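Vunham workshop notebook — storage bins, continued
July, started 9.40 am

Right, bins again! I know I said I'd have the stores sorted by the end of last month, but the new lidded ones have turned up and I'm far happier with them than I expected to be, so the plan changes (again).

For anyone picking this up cold: we had been using the Grilier crates for everything small. Fine crates, stack nicely, but no lids, and the top one in each stack ends up full of dust and pencil shavings. The Akik bins are the replacement. We have 35 on order and 19 here now, the rest to follow when they follow.

First go was simply putting things in and seeing what annoyed me. Small boxes on their own slide about when you carry the bin, so they want to stand upright against one end wall, label facing in, where you can read it as soon as the lid comes off. Laid flat they take up half the floor and you can't tell one from another. Standing up they also leave a lovely clear stretch for bags of fixings, which is what I wanted all along.

Sloping sides: lose a bit of room at the bottom, but empties nest properly, and that matters more to us. Tried a stack of empties on the shelf by the door and it fits under the pipe with a hand's width spare. Very pleased with that.

Lids. Put the lid down flat next to the bin, same way round as the bin, clips open. I kept propping mine against the table leg and then kicking it. Do one clip, press down on the far side, then do the other. If you snap both together the lid sits proud on one edge and you don't notice until the next bin goes on top and rocks.

Weights, from the kitchen scales: 2,000 g of mixed screws in one bin is comfortable to carry with the lid on. I'd stop there for anything going on the top shelf. The 300 g bags of washers can go anywhere.

11.15 am. Back on it after tea, one small box per bin to begin with, then build up.
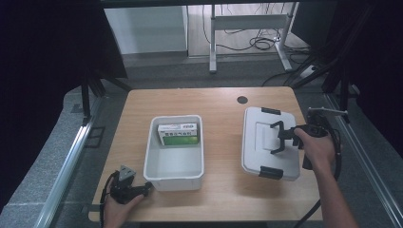 Agyeman reckons the clips will be the first thing to go, and would sooner we left them undone on any bin that gets opened more than twice a day and only clipped the ones going up high. Also wants the labels on the short end of the bin, as the long side is hidden once they're on the shelf.

Fair on both counts. The labels I'll change straight away (I'd only done four, no great loss). On the clips I'm less sure — an unclipped lid is still a lid, but I've seen how people carry things in this place. Will leave the sandpaper bin unclipped for a fortnight and see what state it's in.

Still to do: find the roll of wide tape, wipe out the old crates before they go to the paint store, ask whether spare clips can be bought separately.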